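Labeling and Documenting a Push-Button Station
Gwawr Penry
Updated Jul 31, 2025

Most trouble calls on small pendant and desktop stations come down to paperwork. The wiring is sound, but the drawing shows an older button order, or the terminal numbers were never written down. The procedure below covers a station with up to six operators in one enclosure. It assumes you can use a multimeter and that the station is already disconnected from its supply.

What you need

Multimeter with continuity beeper
Heat-shrink wire markers, two sizes
Fine-tip permanent pen
Screwdriver to fit the lid and terminal screws
A copy of the station sheet (one page per enclosure)
Isopropyl alcohol and a lint-free wipe

Step 1. Assign a station number

Use the next free number in the register. Do not reuse a retired number, even if the old station was scrapped. In the Mostyn shop the register started at 1288 and the newest entry is 3153, with gaps where stations were removed. Write the number on the sheet before opening the lid.

Step 2. Fix the reading direction

Choose one end of the enclosure as position 1 and mark it on the sheet. The usual choice is the end opposite the cable entry. If the station has cable entries at both ends, use the end farthest from the supply cable. All later steps count from this end, including the terminal numbers.

Step 3. Record the operators

For each position enter the cap color, the head type (flush, extended, mushroom) and the action (momentary or maintained). Press each one and release it to confirm the action. Similar colors need their own wording. If two caps are both red, write the shade as well as the position, and never refer to either one on the drawing as "the red button."

Step 4. Identify the contact blocks

Open the lid and lay it face down on a soft surface. Put one meter lead on each terminal of the first block. A normally open contact reads open at rest and closes when pressed. A normally closed contact does the reverse. Resistance across a closed contact should be under 1 ohm after subtracting the lead resistance. If the reading drifts, operate the button 20 times and measure again. Replace the block if it still drifts.

Step 5. Mark the wires

Each marker carries the station number, the position and the terminal, in that order, separated by hyphens. Slide the marker on before re-landing the wire. Text should read from the terminal outward. Leave around 50 mm of slack inside the enclosure so the lid can be laid flat next time.

Step 6. Close up and check the face

Refit the gasket with the joint away from the cable entry. Tighten the lid screws in a cross pattern. Clean the top face with alcohol before applying any legend plates, and let it dry fully.
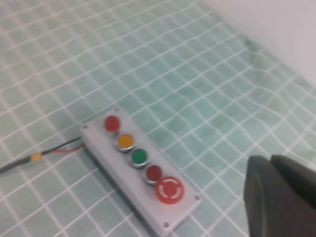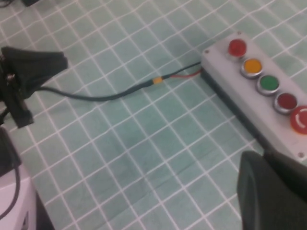 Step 7. File the sheet

Sign the sheet, scan it and put the paper copy in the panel that feeds the station. The scan goes in the folder with the same number. If a cap or block is changed later, strike through the old entry with a single line and initial it. Sheets with more than three corrections should be redrawn.

Common faults

Two buttons swapped on the drawing: the reading direction was changed partway through. Go back to Step 2.
Both contacts read closed: there is a parallel path through the connected load. Lift one wire and repeat the test.
Marker will not slide over the ferrule: use the larger size and shrink it.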